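Thu 14 May – Hadthorpe guidebook, workshop notes

Morning on the Visetti scans. 215 pages through, the rest still boxed. OCR hates the small type in the footnotes, reads every "ye" as "yc". Fixed by hand up to the chapter on the market charters, then gave up and ran Hiba's script. Better. Not good.

Review blurbs: half the old catalog text has dates dropped out of it. "Founded in , it is the oldest" and so on. Fares thinks the export strips anything in a link. Asked him to rerun with links kept as plain text.

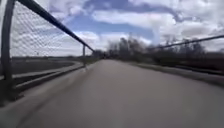

Binding repair, copy 2

Spine lining off. Old glue came away dry with the bone folder, a stubborn patch near the tail needed paste poultice, 5 min, then again. New lining cut from the Atelo paper. Grain runs the right way this time (I checked twice, see October). Left under weights, don't move the weights please.

Jad H. wants to rebind in cloth. I don't. Original boards are fine, only the joint is weak.

Question of the missing map. Index in the Visetti edition lists a folding plan facing p. 200, stub is there, plan isnt. Shirin says the Atallah copy has it, shelfmark 3634, and they'll let us photograph it if we bring our own cradle. Need to write to them – Jad Z. has the contact.

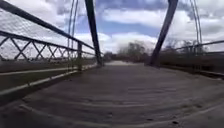

TEXT AND SOURCES

Chapter on the travelers' clubs contradicts itself. Founding story given one way in the preface, another way in the notes. Suspect the author copied from two older guides and never squared them. Keep both in our transcription, footnote it, no silent fixes. Hiba agrees, Fares wants a bracket in the main text as well. Too ugly I think. To settle.

Style is dry but the coaching inn section is realy good, would pull that for the display card. Max two paragraphs, Shirin edits.

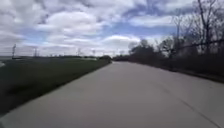 To do

Letter to Atallah re the folding plan
Fares – rerun export, check first ten entries against print
More wheat paste, last jar is going off
Take copy 2 out of the press, look at the joint before anyone opens it flat
Ask Jad Z. who borrowed the small cradle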